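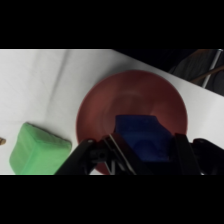 Makatance Play Library, Sorting and Upkeep Team

README for the Bowls and Blocks kit

Last revised in May. Replaces the earlier README, which was one line long and said "see lid." The lid has since gone missing.

What this is

A lending kit of foam blocks and bowls, with a written record of which block belongs in which bowl. It goes out to playrooms and waiting areas on the Makatance list and comes back, as a rule, with most of itself. The record exists because every borrower used to invent a sorting system, and every one of them was sure it was the obvious one.

What's in it

12 foam blocks in assorted colors, navy and bright green among them
2 bowls, one of them a reddish brown that has been entered in past records as brick, terracotta, rust and, once, "soup"
1 drawstring bag
1 inventory card

The bowls are for sorting and for nothing else. Please don't send them back smelling of popcorn.

Color names

Use the names on the inventory card. Navy is navy. It is not "blue," "dark blue" or "black (bad light)," all of which we have had to merge by hand. The reddish-brown bowl is listed as RED BOWL, which pleases no one but fits on the label.

How the sorting goes

Put the bowls on a plain table, white if you have one. Tip the blocks out next to them. Navy goes in the red bowl and green stays on the table until its turn comes. The full order is on the card. A block counts as sorted when it rests inside the bowl. A block balanced on the rim counts as ambition and is entered as unsorted.

One block per move. Borrowers who pour the whole bag into a bowl and write "done" will find their sheet returned.

The record

Each sheet is typed up as a plain table with 7 columns:

sheet number
borrower site
block color
bowl
sorted (yes or no)
block condition
remarks

The remarks column was added in version 2 and has been a mixed blessing. It holds some useful notes on lighting and table height, plus a long exchange between two sites over whether teal is a kind of green. We left it in.

Block condition

Foam ages. Corners round off, and a block that has been through a few playrooms picks up dents. Use "good," "worn" or "retire." An uneven edge alone is not a reason to retire anything. Some shapes have steps and notches on purpose, and we once threw out a perfectly healthy block before checking the card. Teeth marks are "retire," whoever's teeth they were.

Cleaning

Mild soap, lukewarm water, squeeze, air dry on a rack. Wipe the bowls with a damp cloth. Blocks go back in the bag fully dry. The Walimik branch tested the alternative for us one summer, and we have a new bag now.

Known problems

Sheets from the Pikgate site use the old bowl names. A lookup list is at the bottom of the table.
Teal. See remarks.
Green blocks are overcounted in the earliest sheets, where a bath sponge was sorted in good faith for several weeks.

Use and credit

Free to copy, change and argue with. If you reprint the table, credit the Makatance Play Library and keep the version number. Corrections go in the desk tray or to the upkeep inbox, with the sheet number in the subject line. If you have the lid, we'd still like it back.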